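Home | Browse topics | Ask | Members | Log in
Print this page | E-mail this page

Playlist keeps restarting from the first track on our station page

Posted by Marlene Vachon

I help run the website for a small community radio station in Keltthorpe. In May we added a music player to the top of every page, using the free version of Plestasier. It plays a list of songs from local bands, and the list gets changed by hand every couple of weeks.

The trouble is that whenever a listener clicks through to another page, the music stops and the list goes back to track one. The same people hear the same opening song over and over and then write to us. The band is pleased. The listeners are less so.

I have tried the "remember position" box in the settings, and I cleared the cache on the server. Neither made a difference. It happens in both browsers I have here, and on my phone too. Our site runs on Serkuron with the stock theme and I can edit the templates, but I am not a programmer. Is there a setting I have missed, or do I need a different player? 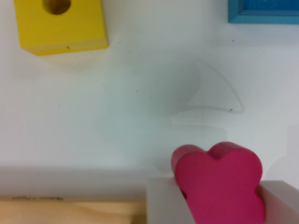

Yellow cube and magenta heart, on white

Posted by Sheldon Friesen

You haven't missed a setting. The player sits inside the page, so when the page goes away the player goes with it. The new page loads a fresh copy and that copy starts at the top of the list.

"Remember position" in Plestasier only covers the spot within a track, and only if the listener comes back to the same page address. I had the same idea about it when I first set ours up and wasted an evening on it.

There are 2 ways around it. The simple one is a pop-out player. Make a page with nothing on it but the player, and put a "Listen" link in your header that opens it in a small window. The music keeps going whatever happens in the main window. Keep the page plain and leave off your header and footer.

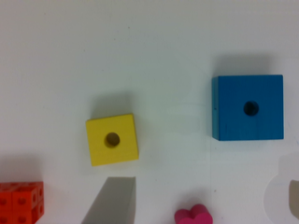

Set the link to use a named window, so that a second click goes back to the open player and doesn't start another one on top of it. In the Serkuron template editor, that is the "target" field on the link. Type any single word there, the same word every time.

The other way is to have the site load new pages without reloading the header. Some themes do this, but the stock one does not, and adding it by hand tends to break contact forms and visitor counts. I would not start there.

One thing to check is how it behaves on phones. Most of them open the pop-out as a new tab, and some will pause the sound when the listener switches back. I don't have a cure for that.

Posted by Phong Bùi

just use Macedo, it does all this by itself

Posted by Kanyarat Chaimongkol

Macedo is fine but it wants its own hosting for the audio files, so look into that before you move everything over.

I would add one step to what Sheldon wrote. If you keep the player in the header for now, turn on shuffle at load. It is under Playback, then Order. The music will still stop when people change pages, but they won't get the same song each time, and it takes a minute to do.
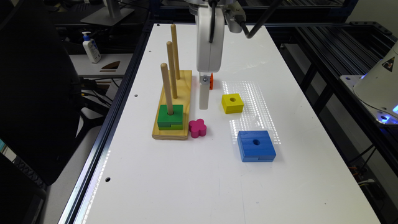
Turn off autoplay while you are in there. Most browsers block it until the visitor has clicked something, so half your listeners get silence and the other half get a surprise. With a pop-out it matters less, but I would still let people press the button themselves.

Also have a look at how long your list is. Ours had 6 songs in it for a while, and shuffle was not much help with so few.

Posted by Marlene Vachon

Thank you. I did the shuffle setting this morning and will try the pop-out next. I found the target field, it was under "More" on the link panel.

Last updated: May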